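4. Setting up the timing loop and transponders

4.1 Before you start

Read this section through once before you unpack the decoder. You will need the Prusitz decoder, its mains lead, the loop cable, the coaxial feed, a tape measure and a dry place to work. The instructions apply to permanent circuits and to temporary ones such as hill climbs and airfield sprints. For kart tracks less than eight metres wide, use the short loop and follow section 5 instead.

Caution: Do not connect the decoder to the mains until the loop cable has been attached and the lid of the junction box is closed.

4.2 Laying the loop

1. Mark the timing line on the track surface in chalk. It must run at right angles to the direction of travel.

2. Measure the full width the cars can use, including any run-off they could cross without leaving the course. Add 30 cm on each side.

3. Lay the loop cable along the line and back again, keeping the two runs 30 cm apart. Where the surface is slotted, press the cable to the bottom of the slot and leave the sealant until the signal test in 4.4 is finished.

4. On a temporary course, tape both runs flat. Use the wide cloth tape supplied, and overlap each strip by half its width.

5. Bring both ends to the junction box on the pit wall side. Fit the box at least one metre from any steel barrier.

Note: Steel mesh in concrete will weaken the signal. The loop at Clivthorpe crosses a reinforced slab near the pit exit and had to be moved back on to the asphalt before it would read every car.
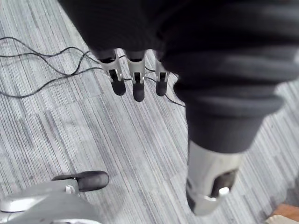
Can the loop be laid under a painted start line?

Ordinary track paint has no effect on the signal, so the loop may go under it. Paint the line after the sealant has cured.

4.3 Connecting the decoder

1. Place the decoder indoors or in the weatherproof case. It must stand level with the vents clear.

2. Run the coaxial feed from the junction box to the socket marked LOOP. The feed may be up to 300 metres long. Do not join two shorter lengths.

3. Connect the network lead to the timing computer.

4. Connect the mains lead and switch on. The green light flashes while the decoder starts, then stays lit.

5. Open the Sydorenko timing program on the computer and choose Add Decoder. Type in port 1016 when asked.

6. Set the clock. If you are using satellite time, wait until the word LOCKED appears beside the clock before you go on.

Caution: Changing the clock during a session will spoil every lap time already recorded in it. Close the session first.

4.4 Testing the signal

Carry out this test every morning of a meeting, and again after heavy rain.

1. Hold a charged transponder 30 cm above the loop at the left-hand edge of the track.

2. Walk along the timing line to the right-hand edge at a steady pace. A second person should watch the signal bar on the computer.

3. Write down the lowest reading. It should be at least twice the background noise figure shown beneath the bar.

4. Repeat with the transponder at the greatest height at which it will be mounted.

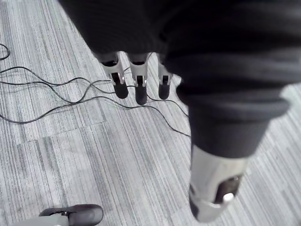
If the reading drops at one point only, check the cable there for a twist or a lifted section. If it is low all the way across, go back to the junction box and tighten both terminals. A high noise figure usually comes from a generator or from lighting cables run too close to the feed. Move these first and test again before you change any settings.

4.5 Fitting transponders to cars

1. Fit the transponder upright, with the arrow pointing up.

2. Keep a clear view down to the track. Fibreglass is acceptable, but carbon fibre and metal are not.

3. Mount all transponders the same distance behind the nose of the car. In a one-make series, use the position given in the series rules.

4. Push the retaining pin home and fit the clip.

5. Enter each transponder number against the car number in the entry list. The decoder holds up to 216 entries for one meeting.

Note: A car that changes its transponder between practice and the race must be entered again. Lap times from the old transponder stay with the car as long as you choose Replace and not Delete.

The settings used for the Prumholm sprint course are given in Appendix B and make a good starting point for any narrow course with a single loop.

Section 4 revised December 19, 2025 | Contact technical support | © Prusitz Timing | Back to top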